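The board on the table

May 10, 2018

I have been putting off sorting out the board for a long time. It started as a spare piece of white sheet I had left over, and I wanted somewhere to keep small parts while I work on them. Loose parts roll. If I put a screw down on a dark table in the evening I can spend longer looking for it than I did taking it out.

So the idea was a flat white board with pegs in it, laid on the table and not fixed to anything. I know most people hang theirs on the wall. I tried that in the old place and it was fine for hammers and pliers, but for small things you want it flat and close to your hands.

The first version was too big. I cut it to the full depth of the table, and then there was nowhere to rest my arms. I took it down twice, the second time with a borrowed saw that wandered, and one side has never been quite true. I have stopped noticing.

For the pegs I looked at a set from Davura, which came in a bag of 30 and cost more than I wanted to pay. The ones from Semple were cheaper but slightly too fat for the drill bits I have. I ended up with Davura after all. If I had bought them at the start I would have saved myself a trip and the price of a bag of Semple pegs, which are now in the drawer with the picture hooks.

Drilling took an afternoon. I marked the holes in pencil first, using the edge of a steel ruler. My advice is to put scrap wood underneath and press less than you think you need to. I didn't do this for the first few and the back is rough where the bit came through. A bit of sandpaper sorted the worst of it.

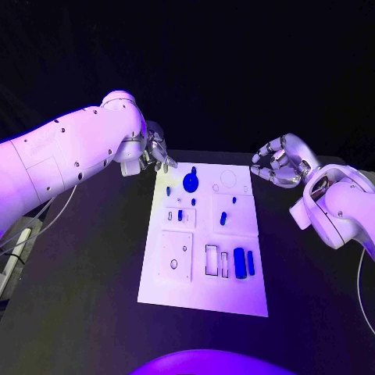 The white board on the dark table, with a small blue peg near the top left corner.

The table top is the other half of it. It is dark, and I chose it for that, as it doesn't show marks and it makes the board easy to see under any sort of light. The drawback is dust. I wipe it down before I start and again when I finish — a damp cloth, then a dry one. I used to use a spray from Skinden but it left a film that the board slid about on, so I went back to plain water.

Sliding is still a small problem. I have tried a rubber mat underneath, the thin kind you put in kitchen drawers, and it holds well enough but lifts the board a bit and makes it springy when you push a peg in. Four small felt pads were worse. At the moment I have nothing under it and hold it with one hand.

I keep the board left of the middle. I am right-handed and like the space on that side for whatever I am working on, which last month was the hinge from the Grillico barbecue. It took six screws and two washers, and I put each one by the peg for the corner it came from. It went back together the same evening. The time before that I had a washer left over and never did find out where it belonged.

I would like to add a raised lip along the near edge before June, just a thin strip glued on, to stop things going into my lap. I have the strip already. I need to find the clamps.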